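New House Rules for Robot Arms at Cusirton, and I Have Thoughts

So the new rulebook is out! If you missed the email (I did, the first time), Cusirton has put its working rules for two-arm robots up on the members' page, and from January every bench in the Giltlow building has to follow them. I sat down with the whole thing and a big coffee, and I'm happy to report that it's readable. The old one ran to 63 pages and I don't think I ever got past the part about fire doors.

The new one is short, and it's mostly about the plain everyday stuff. Where the cables go. Who gets to stand where while the arms are live. What you write down when a run goes wrong. There's a page on speed limits for the arms too, but I'm going to skip that one here, as it's mostly a table and the table is mostly blank until the spring tests are done.

The part people are already arguing over is rule 2, the soft goods rule. Up to now you could sign off a pick-and-place setup by having it move hard blocks from one tray to another, over and over, and call it a day. From January the sign-off set has to include everyday things with some give in them: a zip case, a bag, something with a handle. You have to log every try, good or bad, and you can't quietly drop the bad ones. I love this. A wooden block tells you next to nothing about what happens when a gripper meets fabric, and I've sat through enough demos with perfect blocks to last me a good long while (you know who you are, Codgate folks, and I say it with affection). 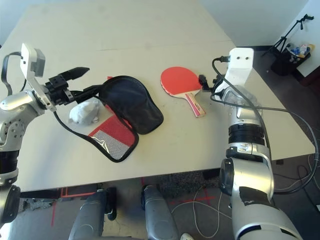

Tariq Abbasi wrote in to say the soft goods rule is fine by him but the cable rule should have come first, because in his view a loose cable near a moving arm is a bigger worry than any case or bag, and he'd like to see it checked before every run instead of once a shift. He also wants the check done by somebody other than the person running the job. I think he has a point on the first part. On the second I'm not so sure, only because there are evenings when it's just me and one other person on the floor and she's got her own bench to mind.

For the record, what the rulebook says now is that cables have to be looked over at the start of each shift, with enough slack for the arm's full reach and nothing lying where a gripper could pick it up by mistake. Once a shift, that's it. If you agree with Tariq, the comment form stays open until the end of the month, and yes, they do read them. I asked for bigger print on the floor plan last year and I got it!

A few other bits I marked with my pen:

Floor markings now mean the same thing in every room. If you laid your own tape under the old system, have a look at the new floor plan before you move any of it, since some of the old lines still count.

Anyone reaching onto the table has to pause the arms first. A hand up and a shout of "hold on" doesn't count as a pause. I know, I know, we've all done it.

The log is now one form for everybody. It asks for the object, the arm used, the result, and a line of plain words on what went wrong. I tried filling one out and the plain words line is the best thing on it, though it's too short by half.

Logs get kept for the last 2000 runs per bench. Our bench was at 1236 when I looked, so we've got some room before anything drops off the end.

Sales asked whether visitors can still come by and watch, and the answer is yes, as long as they stay behind the line and somebody from the bench is with them the whole time. Visitors don't need the full training, but they do need to sign in at the front desk and hear the short safety talk, which I'm told has been cut down to something you can get through before your coffee goes cold.

There's a walk-through of the new rules at 4 p.m. in the big room at Giltlow on the first working day of January, and it'll be run again at 9 the next morning for the late shift. Bring your bench log, old format is fine, and they'll show you how to copy it over to the new form.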